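산간 마을 민박 연계 도보 여행길 '스케르넨 길' 4월 개통
스타시코, 올데일 계곡 마을 주민조합과 운영 협약 체결

농촌 관광 전문기관 스타시코(Stasico)는 올데일(Aldale) 계곡 상류의 산간 마을을 잇는 도보 여행길 '스케르넨(Skernen) 길'을 오는 4월부터 정식 운영한다고 밝혔다. 이번 사업은 계곡 일대 주민조합과의 운영 협약에 따른 것으로, 여행자가 마을 민박에 머물며 구간별로 걷는 체류형 상품으로 구성되었다.

스케르넨 길의 총연장은 80킬로미터이며, 올데일 하류의 버스 종점에서 출발하여 해발 1439미터의 아으자(Ağca) 고개를 넘어 북쪽 사면의 마을로 이어진다. 전 구간은 기존의 목축로와 옛 우편로를 정비하여 연결한 것으로, 신규 도로 개설이나 대규모 토목 공사는 시행하지 않았다. 안내 표지는 현지어와 영어로 병기되며, 고개 전후의 급경사 구간에는 배수로와 돌계단을 보수하였다.

숙박은 조합에 등록된 주민 가정에서 제공한다. 등록 가정은 객실 환기, 침구 관리, 식수 점검, 화재 대피 요령에 관한 교육을 이수하여야 하며, 한 가정이 동시에 받을 수 있는 예약은 두 팀으로 제한된다. 저녁과 아침 식사는 숙박 요금에 포함되고, 점심 도시락은 전날 오후 6시까지 신청한 경우에 한하여 제공된다. 채식 식단과 알레르기 관련 사항은 예약 단계에서 기재할 수 있다.

스타시코의 지역협력 담당관 소시나 합테(Sosina Habte)는 "그동안 계곡을 찾는 방문객 대부분이 하류의 전망대만 둘러보고 당일 귀환하였다"며 "상류 마을에서 하룻밤이라도 머무는 일정이 정착되면 농한기 가구 소득에 실질적인 보탬이 될 것으로 기대한다"고 말했다. 합테 담당관은 또한 요금 책정과 예약 배정 권한이 주민조합에 있으며, 스타시코는 예약 창구 운영과 교육, 해외 홍보를 맡는다고 설명하였다.

협약에 따르면 숙박 요금은 해당 가정에 직접 지급되고, 예약 수수료의 일부는 탐방로 유지 기금으로 적립된다. 기금은 표지 교체, 낙석 제거, 겨울철 이후의 노면 복구에 우선 사용되며, 집행 내역은 조합 총회에서 연 1회 보고한다. 지난해 가을에 진행한 시범 운영에는 여행자 418명이 참가하였다. 당시 참가자들이 제출한 의견 가운데 고개 구간의 대피 시설 부족과 짐 운송 문제가 가장 많이 지적되어, 이번 정식 운영에서는 아으자 고개 아래의 옛 목동 숙소를 대피소로 개방하고 마을 간 짐 운송 서비스를 도입하였다.

짐 운송은 구간 출발 당일 오전 8시까지 민박에 맡긴 수하물에 한하여 이루어진다. 차량 진입이 어려운 북쪽 사면의 마을에서는 노새를 이용하므로 도착 시각이 늦어질 수 있다. 귀중품과 의약품, 전자기기는 여행자가 직접 휴대하여야 한다.

주민조합은 마을 내 기본 수칙도 함께 공지하였다. 경작지와 방목지를 가로지르는 행위, 지정 장소 외의 야영과 취사는 금지된다. 주민과 가옥 내부를 촬영할 때에는 사전에 동의를 구하여야 하며, 예배 장소에 출입할 때에는 현지 안내에 따라야 한다. 발생한 쓰레기 가운데 재활용이 어려운 품목은 각자 하류 집하장까지 가져와야 한다.

운영 기간은 4월부터 10월까지이며, 적설이나 호우로 고개 통행이 제한되는 경우 주최 측은 하류 순환 구간으로 일정을 대체하거나 예약금을 전액 환불한다. 단독 여행자의 고개 구간 통과는 현지 길잡이와 동행하는 조건으로 허용된다. 길잡이는 조합에서 배정하며 비용은 별도이다.

스타시코는 하반기 중 북쪽 사면의 마을에서 직조와 치즈 제조를 체험하는 단기 과정을 추가하는 방안을 조합과 협의하고 있다. 과정의 세부 내용과 참가비는 협의가 끝난 뒤 별도로 공지할 예정이다. 예약과 구간별 지도 신청은 스타시코 예약 창구와 올데일 하류 방문자 안내소에서 접수하며, 안내소의 운영 시간은 오전 9시부터 오후 5시까지이다.
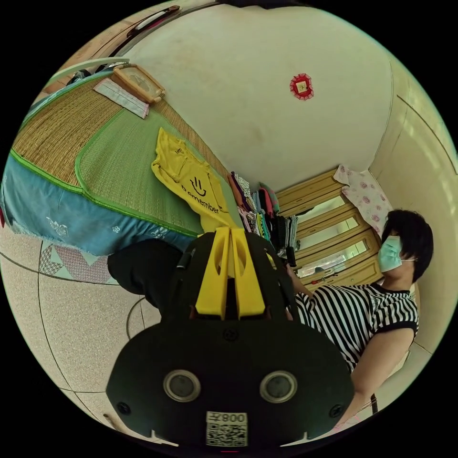

단체 예약의 경우 출발 전까지 참가자 명단과 비상 연락처를 제출하여야 하며, 명단 변경은 안내소에서 접수한다.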